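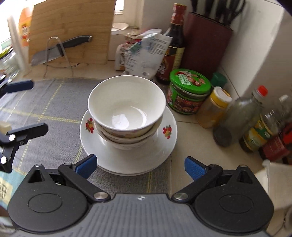 Tulley Hand Gripper, Set of Two
Gallery: kitchen work

Welcome to the gallery page of the Tulley hand gripper. We are Vorkov, a small workshop in Brerau, and we make and repair these tools for people who teach household tasks to robots. Many customers write to us before they order and ask how the gripper looks on a normal counter, with normal dishes, and not on a white background. Our product page does not answer this so well, so we keep the gallery separate.

The Tulley is sold in sets of two, one for each hand. You hold it, you squeeze, and the fingers close in the same way as the fingers on the robot side. The camera sits on the tool and looks forward between the fingers, so the recording has the same view that the robot will have later.

Dishes on the woven placemat
Three bowls, one inside the other, on two plates. The fingers are open on both sides of the stack, and the second gripper is at the left.

The pads
Blue rubberized pads, the standard ones for this set. They are fixed to the black fingers and can be changed without taking the finger apart. For glazed dishes we recommend to wipe them with a damp cloth before each session, and to let them dry fully.

The joints
The silver pins are metal. Please check them every 300 grasps or so in the first weeks, later it is enough to do it once in a month. If a pin has play, write to us and we send a new one with the next post.

The counter
We like a full counter for this kind of recording. Behind the placemat there are a cutting board, a knife in its wire stand, jars and many bottles, and the robot will meet the same things in a real home. If you clear everything away, the recording is easier to make but it teaches less.

Some advice for stacked bowls

Go in low and slowly. With a nested stack it is a common mistake to close on the top bowl only and then lift with a twist, and the bowls below come up a little and fall back. Decide before you start if you want to move one bowl or the whole stack, and stay with it for the complete recording. A smooth glaze also gives reflections, which the camera does not like very much. Turn off the lamp directly over the counter if you have light from a window.

For plates, the rim is the best place. Bring one finger under the rim and keep the other above. It needs some practice, and most people use both grippers in the beginning.

What is in the box

2 hand grippers, left and right
2 charging cables
One set of spare pads
A small key for the finger pins
Printed guide in English and German

The weight of one gripper is about 65 decagrams with the camera mounted. This is comfortable for a short session, but after a longer time you will feel it in the wrist. We advise to make a pause between tasks.

Is it compatible with my robot?

The finger shape is made after the Fujimoto parallel hand, older and newer version. For other hands we can make an adapter plate, but please send us a drawing first. We can not promise that recordings made with our fingers will work well on a hand with a very different opening.

Can I use it with water?

A few drops are no problem. Do not hold it under the tap and do not put it in the sink. The round housings are closed but they are not sealed. We are working on a cover for dishwashing tasks and hope to have it ready in December.

Ordering

Sets are built when the order comes in, so please allow a few weeks. Schools and university labs can ask for a loan set and pay only the shipping. Spare pads and pins are always in stock. For questions, use the contact form and write the serial number of your set if you already have one, it is on the underside of the handle.

Gallery page last changed: Tue 15 March

Back to all galleries | Spare parts | Contact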